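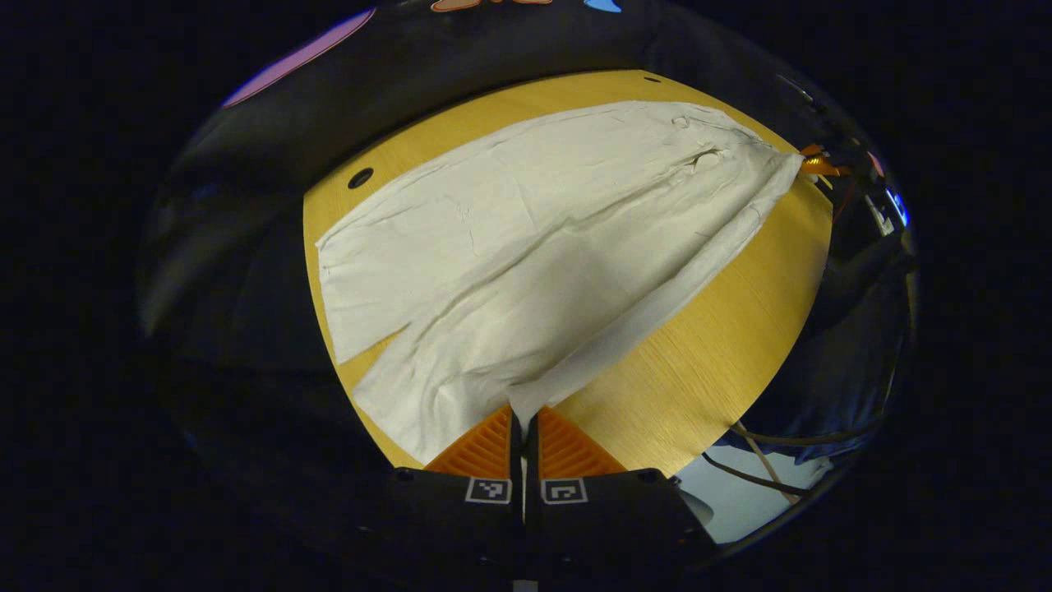

*Last changed: 17 Sep 2024*

**List:** Grimdale Home Sewing
**Subject:** Re: Pre-washing cloth - is it worth the bother?

> I'm going to say it again because the question keeps coming up. You MUST wash your cloth before you cut it. Three times for cotton, at 60 degrees, with a cup of vinegar in the first wash to set it. The Benmoussa booklet says so and I've never had a garment shrink on me since I started. If you skip it you will be sorry, especially with trousers, where you lose it all in the leg.

I've read the Benmoussa booklet too, and I can't find where it says why three. It says three, in bold, and then moves on to buttons. Did they try it with one wash and measure? With two? If there is a table of results somewhere I'd like to see it.

I don't doubt that cotton shrinks. I've had a pair of pyjama bottoms go up past the ankle bone like everyone else. What I doubt is that the third wash does much. When I made my last pair of white summer trousers I cut a square from the end of the cloth, drew round it on card, and washed it the way I meant to wash the trousers, at 40. It came out a bit short along the length. I washed it again and laid it on the card, and I could not see any further change. One square of one cloth, so make of it what you like, but it's one more square than the booklet offers.

As for the vinegar - set what, on white cloth? There's no dye to hold. Even on coloured stuff I'd want to know which dyes it is meant to work on. I rather think it's an old tip for something else that has been passed along ever since.

And "never had a garment shrink since" doesn't tell us much if you also changed where you buy your cloth, which you said in November you had. You went over to Firnadel, and their plain cotton has always seemed pretty steady to me straight off the bolt.

What I do now: one wash, at the heat the finished thing will get, dried the way it will be dried. I leave the hems deep and only tacked until the trousers have been through once more. Linen I'd wash twice, mostly from nerves.

If anybody has the old Terov leaflet on shrinkage, could you check whether it gives the wash heat? I only have the back half.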